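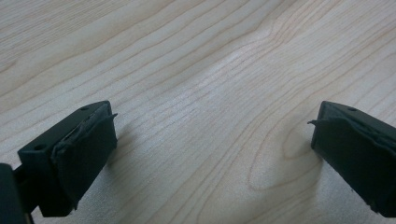

The Pratedix hand gripper, fingers open over the bench.

I've had the Pratedix hand gripper for 40 days now and I still look forward to picking it up. It's a hand-held gripper for recording demonstrations, so you do the job yourself and your robot learns from the footage. Svenja Baumgart lent me her older Taheri for comparison, and the Pratedix is so much lighter on the wrist!

Setting up took me two evenings, mostly spent on the software (the manual skips a step on page 3, so read ahead). After that it was a joy. The fingers open nice and wide, and I've recorded 1,000 short clips without a single crash.

Thin, upright things were what I most wanted to try, and I spent a whole afternoon on an orange disc standing in a white tray.
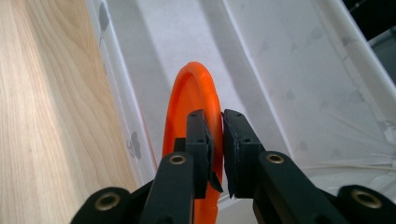

Getting hold of a rim like that takes a bit of practice, but you soon get a feel for it. My one grumble is the pads, which fray at the edges. I'd love to see tougher ones, or at least a spare set in the box. Knut Görtz trims his with nail scissors and I may do the same.

Would I buy it again? Yes, tomorrow. I'm already planning a second one for June.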